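Old Beige Table Gets to Stay in Getville

GETVILLE — I dropped by the Teixeira workroom on Thursday, and yes, the big beige table is staying put!

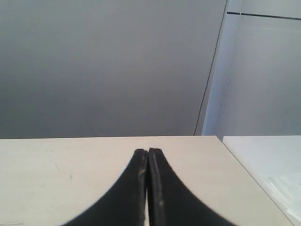 The beige tabletop at Teixeira, with a few faint scratches on the left.

Zuleica Magalhães, who runs the place, had been pricing a new one from a shop in Stusville. The quote came back at $3,670 (ouch), so she's keeping what she has and putting $2,061 into better lighting and stools instead.

"It's flat and it's big, and I like the color," she told me. I like it too — marks and all.

The new lights should go up in February, and the room will close for three days while the work gets done.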